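The Laundry Season

The apartment in Flondale came with a bed, a sofa and a contract. The contract said that between nine in the morning and whenever the light went, two of us would handle clothing with grippers so that a machine belonging to Kollitz could one day handle clothing without us. It did not say what would happen to us after that, though there was a paragraph about returning the keys.

I had applied for something in an office. The ad said "data," and I pictured a chair.

Training took a morning. You hold the gripper as if it were your hand, you move slowly, you pick up one item, you put it somewhere sensible, you stop. That was an episode. Then you messed everything up again, with some care, because the learning system was called Plokutik and Plokutik did not like the same mess two times running. My mother had spent eighteen years trying to get me to put a shirt away. It had never crossed her mind to offer an hourly rate.

By April I was good at it. I could lift a sleeve by the cuff and lay it flat without dragging the rest along. I could take a pair of jeans off a bed like a man removing a sleeping cat. At home my own clothes lived on the floor, and I stepped over them with the respect of a professional who is off the clock.

The messages came through the tablet, under the heading Guidance. They were never rude. "Please vary the approach angle." "Please avoid hesitation." "Please hesitate naturally." The last two arrived 37 minutes apart, and we spent lunch on them. My partner thought they had come from different departments. I thought they had come from the same person, before and after coffee.

We took the big bedroom in the afternoons, when the sun was good and the roses on the sheet looked almost expensive. Jackets on one side, denim on the other, the white blanket wherever it had ended up. My partner leaned in with the black tool, I brought up the yellow fingers, and for a while we both thought very hard about a pile of dark clothes.

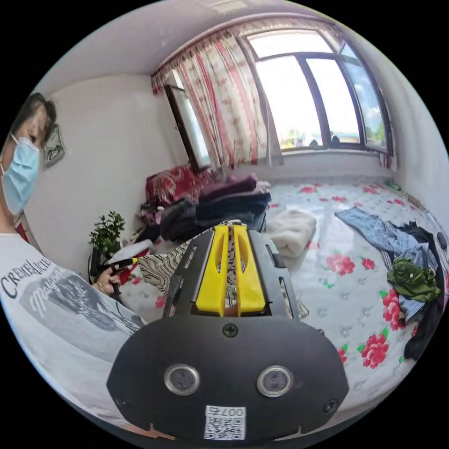 Chu wrote in at that point to say the episodes were clean but they lacked doubt. A real person, according to the message, picks up a sweater and wonders whether it can be worn again, and the system had noticed that we never wondered. Could we put some of that in?

I read this out loud. My partner asked how you wonder with a gripper, and I said you probably lift it halfway.

So we lifted things halfway. I raised a maroon something to the height of my chest, let it hang there, and tried to remember a dinner it might have been to. Then I laid it back on the heap. My partner said that was good, that was very sad. We did 9 of those and sent them off.

The answer came the next morning. Chu liked the doubt. Chu wanted to know, though, why every garment had gone back on the heap, when the task was called Tidy Bedroom. I wrote that this was how it went in my experience. There was a long pause on the tablet – the little dots came and went – and then a new label appeared in the menu, between Fold and Hang. It said Postpone.

We had never been asked to invent anything before, and it went to our heads. My partner proposed Smell and Decide. I proposed Move to Chair. Both were turned down, the first because Plokutik had no nose and the second because the apartment had no suitable chair, and a purchase would have to go through Flondale.

Four weeks later they invited us over to see the results. The robot stood in a room at Kollitz beside a bed much nicer than ours, with one gray shirt on it. Someone pressed a key. The arm came down slowly, from a varied angle, and took the shirt by the cuff just the way I do it. It lifted it halfway. It held it there for so long that a man in the back row coughed.

Then it put the shirt down, a little to the left, and went back to its starting position.

The engineers looked at their screens. My partner grabbed my arm. I have been to two graduations, and at neither of them did I have to go and stand in the hallway for a minute.

On the way out I asked whether they still needed us for the kitchen. They said they'd let us know.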